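Removing Limescale from Jugs and Worktops

Guidance for tenants of Lestutley Housing, revised Friday, May 31, 2024

Water in the Clarniser district is hard, and a chalky film will form on most kitchen items within weeks. The method set out below uses white vinegar and requires no special products.

1. Mix 300 ml of white vinegar with an equal amount of warm water.

2. Pour the mixture into the jug and leave it to stand for 70 minutes. Heavier deposits may need a second treatment.

3. Empty the jug, brush the inside gently and rinse it twice with cold water.

Kitchen table and worktop: 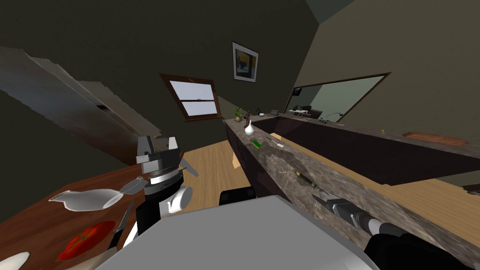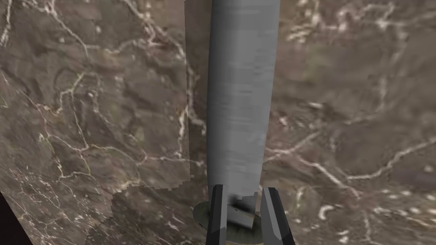

4. Vinegar must not be used on marble or other natural stone — it will dull the surface permanently. Use warm water with a little washing-up liquid and dry with a soft cloth.

5. Repeat the treatment every 7 weeks.

Tenants who find scale inside taps or boilers should not attempt to remove it themselves. Such faults should be reported to Debora Sala in the repairs office, extension 493. Appointments for June are now open.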